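Opening Weekend Is the Wrong Number

2022-06-14

The trade press still treats the three-day opening gross as the main measure of a film. A figure is projected on the eve of release, estimated before the weekend is over, and corrected when the final receipts come in. By then the film has been labeled a hit or a failure and the coverage has moved to the next one. The label is based on a number that measures awareness, screen count and marketing spend fairly well, and measures the film itself badly.

The argument in favor of the opening figure is that it predicts the total. For large franchise releases it does, within limits. A sequel that plays on every available screen and spends its budget in the two weeks before release will follow a decay curve close to that of the last sequel. The curve is steep and the spread is narrow, so a projection made from the first three days is useful to the people who have to assign screens for the following week.

For everything else the prediction is weak. Take two releases from this February. Retton opened wide, led the chart and took 55 percent of its domestic total in its first three days. Gwilliam opened the same weekend in 41 theaters, placed outside the top ten, and was described in more than one column as a disappointment for its distributor, Zoltel. It then held. The second weekend was larger than the first on the same screens, and the distributor added locations in steps. Anyone who stopped reading after the opening would have had the order of the two films wrong on any basis that included cost.

Cost is the second problem. A gross is not revenue to the studio. Exhibitors keep a share, and under many contracts that share rises the longer a film plays. Defenders of the opening figure point to this, and they are right that an early dollar can be worth more to the distributor than a late one. But the same defenders leave out what was paid to bring the early dollar in. A wide launch needs national advertising, bought before a single ticket is sold. A slow expansion can pay for part of its own advertising as it goes, and it can be stopped if the numbers do not support it. 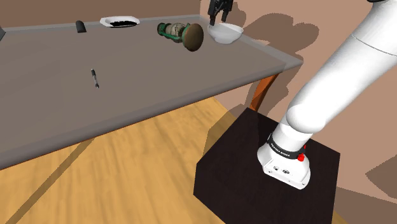
The projections themselves have a further effect. Once a forecast is published, the result is read against the forecast and the earlier comparison points are dropped. A film that was expected to open at 100 and opens slightly under is reported as soft. A film expected to do little and does slightly more is reported as strong, even when the second gross is a small fraction of the first. Studios know this, and the figures they supply to reporters before release tend to be low. The press then prints a surprise that was built into the baseline.

Per-theater average is often offered as the correction. It helps in some cases and misleads in others. A film on 2 screens in large cities will nearly always post a high average, and the figure says very little about how it will do in a suburban multiplex. Hisusitz had the best average of its month and never found an audience beyond its first few markets. The average is worth printing only next to the location count and the type of location, and the charts most readers see carry the first and omit the second.

What I would put in the lead position is the ratio of total gross to opening gross, commonly called the multiple, with the change in location count given beside it. Neither is a new idea. Both are already computed by analysts and published in tables that few general outlets reprint. The objection is timing: the multiple cannot be known on opening weekend, and a news desk needs something to run. That is a fair description of how a news desk works. It does not make the early number a better measure.

A workable compromise would be to run the opening figure as a short item and hold the verdict until the third weekend. By that point most wide releases have shown their rate of decline, and most limited releases have either expanded or closed. Three weeks is a short wait for a film that took years to finance – and the readers who follow grosses closely are the ones least likely to object.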